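How to Set Up a Renewal Calendar for a Small Business (and Stop Finding Out About Things From Past-Due Notices)

Filed under: Office Basics

Most small businesses have a renewal calendar. It lives in the owner's head, next to song lyrics and a locker combination from high school, and it is consulted at 3 in the morning.

I kept mine there for years. Then our web address lapsed during the busiest part of September, the software for our invoices renewed itself for a full year at $1249, and the second of those hurt more, as we had stopped using it in the spring. I built the calendar that weekend. It has changed very little since.

You need a spreadsheet, whatever calendar program your office already looks at, and one afternoon in which people leave you alone. The third item is the expensive one.

What counts as a renewal

Anything that ends, repeats, or charges you on a date. Business license, liability insurance, the lease, domain names, the alarm contract, software subscriptions, equipment service plans, professional memberships, the copier. Especially the copier. Copier leases are written by people who understand human nature very well.

Leave out payroll and regular tax deadlines. Your bookkeeper already has a calendar for those, and two calendars with the same date on them will sooner or later have two different dates on them.

Step 1: Find everything

Start with bank and credit card statements, and go back a full 14 months. Twelve sounds like enough, but annual charges drift, and a bill that landed a week early last year can slip right out of a 12-month window.

Go line by line and write down every charge you suspect will come back. Don't stop to investigate. If you stop to investigate, you will spend forty minutes on the phone about a $9 charge and the afternoon will be over.

Next, search your email for these words, one at a time:

renewal
auto-renew
your subscription
expires
term of agreement
thank you for being a valued customer

The last one finds more than you'd think.

Finally, go through the paper. Ours was in a filing cabinet, a second filing cabinet, and a box marked IORDACHE that held the lease and every letter our landlord had ever sent us. Check the drawer under the printer too.

Step 2: Build the sheet

One row per item. These are the columns I use:

Item
Vendor
Account number
What it costs
Date it ends
Last day to cancel
Renews by itself? (yes or no)
Who decides
Where the contract is

You will be tempted to add more. I once had a column called Strategic Value. Every row said "medium."

The column that earns its keep is Last day to cancel, and it is almost never the same as the end date. Our cleaning contract with Bulton ends on the last day of the year, and notice has to be in writing 60 days before that. Put only the end date on your calendar and you'll get a cheerful reminder two months after it could have done you any good.

If you can't find the notice period in the contract, email the vendor and ask. Keep the reply. Put "see email" in the last column and save a copy somewhere that isn't your inbox.
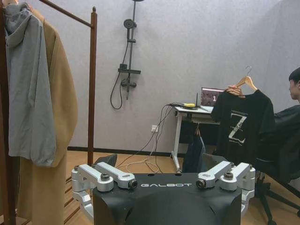

Light gray hooded jacket and camel-colored coat on the rack.

Step 3: Work backward to your real dates

For each row, set two reminders.

The first is the decision reminder. Set it 30 days before the last day to cancel. It means: get a competing quote, ask whether anyone uses the thing, read the new price.

The second is the action reminder, one week before the last day to cancel. By then the deciding is supposed to be done, and all that's left is to send the letter or let it ride. For anything under $200 a year I skip the first reminder. There's a limit to how much thought a stock photo account deserves.

Write the reminder so that a stranger could act on it. "Insurance??" is not a reminder, it's a cry for help. Try this:

"Irnar phone contract — cancel in writing by the 12th or it renews for 3 years. Account number is in the sheet. Zamfira decides."

Step 4: Put a name on every row

One name. "Office" is not a name, and neither is "us." Zamfira Sandu runs our front desk and much else besides, and when I first filled in this column I gave her nearly every row without asking. She gave most of them back. The resulting conversation was brief and I now own the copier.

The person named doesn't have to do the paperwork. They have to say yes or no before the second reminder goes off.

Step 5: Use a shared calendar and a shared address

Reminders should go on a calendar at least two people can see. Vendor notices should go to an address like accounts@ or admin@, and not to whoever happened to sign up. We had a Novunora subscription registered to an employee who had left two summers before. The warnings had been going out faithfully the whole time, to a mailbox we had closed.

Changing the contact address is dull work. Do five vendors at a sitting and then go do something else.

While you're logged in, look for the auto-renew switch. Turn it off for anything you'd be able to live without for a week. Leave it on for domain names and insurance, and check that the card on file hasn't expired. An expired card will undo all of this without a sound.

Step 6: Look at it four times a year

Put a recurring half hour on the calendar each quarter. Open the sheet, sort by Last day to cancel, and read the top ten rows out loud to whoever else is in the room. Reading aloud feels silly and it catches mistakes.

Add new items the day you sign them. If that sounds unlikely, tape a note to the sheet's nearest relative in the physical world, which in our office is the folder where signed contracts go: "Did you put it in the sheet?"

Common problems

The contract says it renews "unless terminated" and gives no date. Ask for one in writing. Until you get it, treat the last day to cancel as 90 days before the end of the term.

Monthly subscriptions clutter up the sheet. Move them to a second tab with no reminders and review that tab at the quarterly meeting.

Two people each thought the other had sent the cancellation. Add a column called Sent on. Blank means it wasn't sent, no matter what anyone remembers.

The copier renewed anyway. Yes. Ours too.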